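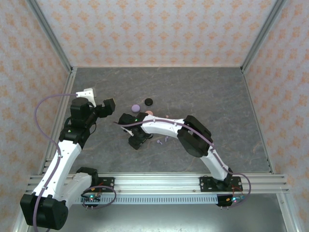
Clurkora Pantry Soups: Data Card and README

Release 2

Summary

Clurkora Pantry Soups is a collection of 155 soup and stew recipes written for home kitchens, with structured ingredient lists, preparation steps, and storage notes. It is published by the Clurkora Food Records Office for use in meal planning tools, classroom exercises, and research on household cooking. All recipes are in English and use American measures, with gram weights given alongside.

The collection is maintained by Zoriana Hladun (records) and Kidus Ambaye (recipe testing). Questions about reuse should be directed to Heledd Dafis.

Contents of the release

recipes.csv: one row per recipe, 17 columns
ingredients.csv: one row per ingredient per recipe, linked by recipe_id
steps.csv: preparation steps in order, linked by recipe_id
swaps.csv: approved ingredient substitutions
units.txt: definitions of all measures used
CHANGES.txt: corrections made after the first release
LICENSE.txt: full terms of use

All files are encoded in UTF-8. Fields are separated by commas, and text fields containing commas are enclosed in double quotes. Missing values are left blank. A zero in a quantity field means that the ingredient is optional and that the contributor gave no amount.

Main fields in recipes.csv

recipe_id: a short code that stays the same between releases
title: the name given by the contributor, with spelling corrected
base: broth, tomato, dairy, coconut, or water
main_pulse: the bean, pea, or lentil used in the largest amount by weight, or "none"
meat: yes, no, or optional
serves: whole number
time_active: minutes of hands-on work
time_total: minutes from start to serving, excluding overnight soaking
soak: yes or no
freezes: yes, no, or untested
source_group: the group through which the recipe was received

The remaining columns hold contributor remarks, test status, and internal checks. They are documented in units.txt, at the end of the file, after the table of volume measures.

How the recipes were gathered

Recipes were received through three channels: the Jemal evening cooking course, the Bovgate lunch kitchen, and written submissions by mail. Contributors were asked for dishes they cook regularly from dried, canned, or frozen goods. Nearly 200 submissions were received. Duplicates were merged when the ingredient lists matched and the method differed only in wording. Submissions without quantities were returned to the contributor, and those that came back incomplete were left out.

Contributors agreed in writing to publication. Personal names were removed from titles and remarks unless the name is part of the common name of the dish. Family stories supplied with the recipes are held by the office and do not form part of this release.

Testing

Each recipe marked "tested" in the test_status column was cooked at least once by someone other than the contributor, following the written steps. The tester recorded the active time, the total time, and the finished volume. Where the tester's total time differed from the contributor's by more than a quarter, the tester's figure was used and the original was kept in the remarks.

Salt was the most frequent cause of disagreement. Many contributors wrote "to taste," and testers were instructed to enter the amount they used in the salt_tested field of ingredients.csv. The amounts reflect one cook's preference and should be read in that light. Recipes using bouillon cubes vary further, as brands differ in strength. 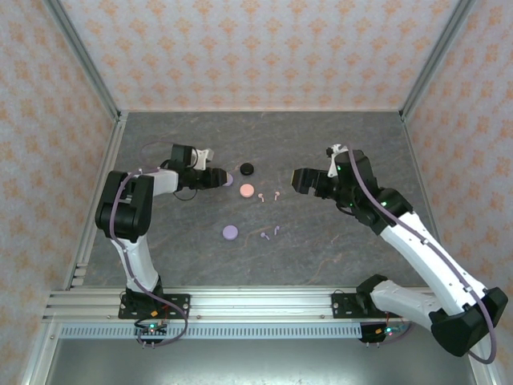 Two robot arms at a gray marble-patterned tabletop, with orange floral wallpaper on the walls.

Measures and conversions

A cup is 240 milliliters. A tablespoon is 15 milliliters and a teaspoon is 5. Spoon measures are level. Gram weights for dried pulses refer to the dry product before soaking. Gram weights for canned pulses refer to the drained product, and the can size is recorded in a separate field. Onions, carrots, and potatoes are listed by count and by weight after peeling. Users who need weights before peeling will have to apply their own allowance.

Handfuls, pinches, and "a good splash" were kept in the contributor's wording in the unit_original field. The unit field next to it holds the value assigned by the office.

Substitutions

The swaps.csv file was prepared by Wubit Negussie and lists replacements that keep the cooking time within the range stated for the recipe. Red lentils, for instance, are listed as a replacement for yellow split peas only where the soup is pureed, and a shorter simmer is given. Replacement of meat by mushrooms or additional beans is listed with an adjustment to the liquid. The file makes no claim about nutritional equivalence.

Suitable uses

The collection is intended for weekly menu planning, shopping list tools, teaching recipe writing, and studies of how written instructions are structured. It may also be used to test software that reads or converts kitchen measures.

It should not be used for allergy guidance. Ingredient lists were copied as submitted, and packaged products such as stock, curry paste, and sausage may contain items that are not listed. It should not be used as a source of canning instructions. Storage notes cover refrigeration and freezing only.

Users preparing kidney bean recipes from dried beans should follow the boiling step as written. This step was added by the office wherever the contributor had omitted it, and such rows carry the flag "office_edit."

Known limitations

Winter soups outnumber summer soups, as most submissions arrived in December. Chilled soups are few. The Jemal course taught several lentil dishes, and its students contributed variations on them that differ mainly in spice. Fish soups are present only in the mailed submissions. Serving sizes were set by contributors and are not consistent; lunch kitchen recipes tend to assume smaller bowls.

The freezes field is marked "untested" for many recipes containing potato or cream.

Changes since the first release

The soak field was split from time_total. Two vegetable weights recorded in ounces were converted to grams. The base value "stock" was merged with "broth." The Zundo import script, maintained by Leopold Trummer, now reads swaps.csv directly and no longer requires a separate header file.

Citation and license

Please cite as: Clurkora Food Records Office, Clurkora Pantry Soups, Release 2.

The data may be copied, adapted, and redistributed with credit to the office. Commercial reprinting of the recipe text in book form requires written permission.

Corrections may be sent to the records desk with the recipe_id and the line concerned. Corrections are reviewed each Thursday and entered in CHANGES.txt once a second reader has confirmed them.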